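Skeltden Clean Street Group

The Skeltden Clean Street Group is a residents' association which cleans and repairs neglected public places in the Skeltden district. It was started by Atieno Kinyua, a retired schoolteacher, together with 14 neighbours from Villa Road. The group has no paid staff and keeps no office. Its meetings are held on Friday evenings in the reading room of the district library.

The first work of the group was the footpath behind the Vedo market, where household rubbish had been left for many years. The members cleared the path in two mornings, painted the boundary wall and planted a hedge along the drain.

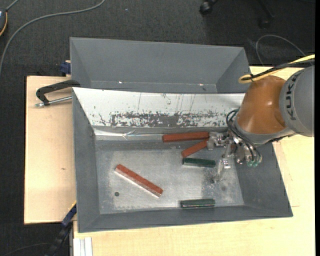 After the market path, the group was invited to the neighbouring area of Flonberg, where it helped the residents to clean the bus stop and the steps of the old water tank. Around 100 people took part in this event, among them many pupils of the local secondary school. The painting of the steps was continued by the Flonberg residents themselves.

Every August the group publishes a list of the places that it has cleaned, with a short note on their present condition. A place which has become dirty again is visited a second time. Kinyua led the group for its first two years and remains a member. The wall at the Vedo market is repainted after each rainy season.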